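**Dresano, Monday, August 5, 2019**

# Gondus Opens Orders for the Skillberg Two-Arm Table Kit

Gondus is very happy to announce that orders are now open for Skillberg, a tabletop kit with two robot arms, made for schools, training kitchens, repair clubs and small companies that would like to try out automation on everyday chores before they spend serious money on it. The first kits leave our workshop in Dresano this month, and we could hardly be more pleased to see them go (although the workshop is going to feel a little quiet without them!).

Skillberg grew out of a question we kept hearing from customers of our larger machines. They liked the idea of a robot that could help out after a meal, clearing up, sorting the trash and putting the cups where they belong, but they had no good way of finding out how much of that work an arm could really manage in their own building, with their own dishes. A trade show doesn't tell you that, and neither does a brochure, even one of ours. What they needed was something they could set on a table and try for themselves over a few weeks, with the people who do the job every day standing close by and offering their opinions.

So we built that. The kit comes with two arms, each with its own gripper, a rail that joins the two bases along one edge of the table, all the cables, a power supply, and the Gondus teaching software. We have also put in a set of printed activity cards, starting with simple lifting and placing and working up to a full after-lunch cleanup. There are 48 cards in all, and the early ones can be finished in a single class period by people who have never touched a robot before.

"I have spent a good part of my working life making robots do the same thing over and over in places where hardly anyone gets to see them," said Clémence Aubert, head of product at Gondus. "With Skillberg I wanted people to be able to pull up a chair. Dishes and leftovers are wonderful for teaching because everybody already knows what a good result looks like. You don't need an engineer to tell you whether the cup ended up in the rack, and that means the whole room can join in the conversation about what to try next."

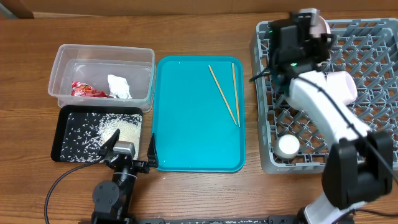 *The Skillberg after-lunch cleanup exercise, with a cup in the gripper of the white arm over the dish rack and rice on the black tray at left.*

The cleanup exercise has become a favorite in our own workshop, and it is tougher than it looks to anyone who does it by hand without thinking. Cups are fairly friendly objects for a gripper. Chopsticks are thin and lie close to the table, a crumpled tissue never has the same shape twice, and rice is, well, rice. We chose these things on purpose, and the cards are quite open about which steps a beginner should expect to get right quickly and which ones are likely to take patience, a few changes of approach and perhaps a second cup of coffee.

The kit was tried out from March onward at Pichon, a training kitchen that prepares students for work in hotels and school cafeterias. Eleven students took part, working in pairs and small groups alongside their regular classes, and their comments changed the product in ways we are grateful for. The cables are longer now, the stop button is bigger, and the cards use much plainer language than the first set we sent over, which we admit had been written by engineers for other engineers.

"My students were polite about it for the first morning, and after that they started arguing with it, so I knew they were interested," said Wanpen Limsakul, lead instructor at Pichon. "They would put the rack a little farther over, or turn a tray around, and then talk about what the arm would have to do differently. It made them look hard at their own work too. I have been teaching people to clear a table for 17 years, and I had never had to explain how you pick up a chopstick."

Skillberg is a learning and testing kit, and we would like to be clear about that. It isn't approved for handling food that will be served to customers, and it should not be left running without an adult in the room. Customers supply their own table and their own dishes and trays, as the whole idea is to practice with the things you already use. Any sturdy, level tabletop will do, and the setup guide walks you through fixing the rail in place.

## Ordering and support

Skillberg can be ordered directly from the Gondus sales office or through any of our regular dealers. Every kit comes with a 3-year warranty on the arms and grippers, free software updates for the same period, and a phone call with one of our trainers once everything is set up. Schools and nonprofit groups may ask for our education price, and groups that would rather borrow a kit before deciding are welcome to join the loan list.

We will also be holding open afternoons at our Dresano workshop this fall, where visitors can try the arms, look through the activity cards and ask as many questions as they like. Please write to the sales office for dates and directions, and do let us know how many of you are coming so that we can have enough chairs out.

## About Gondus

Gondus designs and builds small robot arms and teaching software for workshops, classrooms and light industry. The company is based in Dresano, where all Skillberg kits are put together and checked before shipping.

**Press contact:** Gondus Press Office, Dresano. Interviews with Clémence Aubert and loan kits for review are available on request.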